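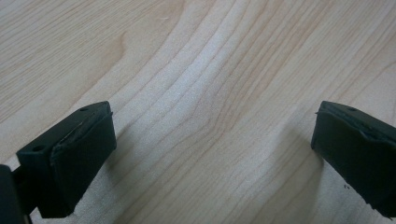 Plirero 4 is out, and the replay view is finally fast

I've been bugging the folks at Bernside about this one since June, so yes, I'm a little excited. Plirero, their tool for turning hand-held gripper recordings into something a planner can learn from, got its fourth release this morning. The big change is how it lines up two grippers in time. The old version let the left and right tracks drift apart on long takes, and I lost a whole afternoon to that once (never again, please).

Catriona Semple wrote the new sync code, and she told me it now holds both tracks to within 2 milliseconds. I ran it on 51 of our own takes, mostly small packets going in and out of tubs, and only had to fix one by hand!

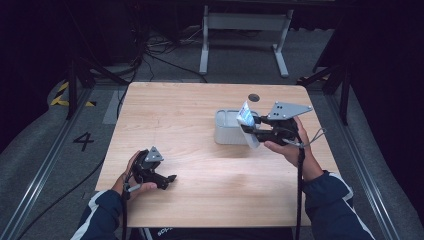 The jaw-width estimate is better too — it used to jump whenever the fingers came close to a plain tabletop. Replay loads a batch of 300 clips without choking my laptop. Still no undo in the trimming panel, though. Callum Jardine says it's next on his list, and I plan to hold him to that.

Old project files open fine, but make a copy first.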